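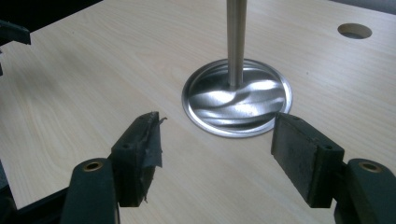

Hemov Center, Office of Shared Spaces

How to Reserve the Arnum Kitchen and Dining Room

The Arnum Kitchen and Dining Room is open to all departments and registered resident groups. The combined space measures 1,248 square feet and may hold no more than 80 people, including anyone serving or preparing food. Groups expecting a larger attendance should apply for the Lo Presti Hall on the separate hall form.

Before you apply

Choose one person to act as the group's contact. The contact signs the agreement, collects the key, and must be in the building for the whole reservation. Have the following information ready:

Name of the group and its account code
Preferred date and one alternate
Start and end times, including setup and cleanup
Expected attendance
Whether food will be cooked on site, delivered, or brought from home

Submitting the request

1. Sign in to Vukis with your building account and select Rooms, then Arnum.
2. Open the calendar. Dates shown in gray are taken. Dates marked with a bar are on hold and may be requested as an alternate only.
3. Complete all fields on the first page. A request saved without an account code remains a draft and does not reach this office.
4. On the second page, select the equipment you need. Folding chairs and serving carts are limited and are assigned in the order requests are received.
5. Select Submit. Print or save the confirmation page.

Requests are reviewed every morning except Saturday. The contact will receive either an approval or a question from this office by message in Vukis. Please do not announce the event until the approval has arrived.

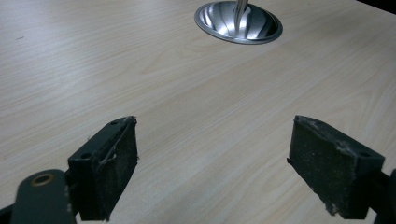 Stainless steel bowl on a tabletop.

On the day of the event

The key is issued at the front desk upon presentation of the approval. Check the room against the condition sheet inside the door and write down any damage before guests arrive. Tables may be moved, but the path to both exits must stay clear.

Tablecloths are permitted. Tape, tacks, and open flames are not. Place a trivet or folded towel under hot dishes.

Closing the room

Wash and dry all borrowed kitchenware and return it to the labeled shelves. Wipe the tables with a damp cloth, remove all food from the refrigerator, and carry trash to the loading area. Sign the condition sheet and return the key to the front desk by 10 p.m.

Changes and cancellations

To change a time or date, open the approved request and select Amend. Cancellations made fewer than 2 working days before the event are charged the standard cleaning fee.

Questions about fees or repeat reservations should be addressed to Heikki Heinonen, Office of Shared Spaces.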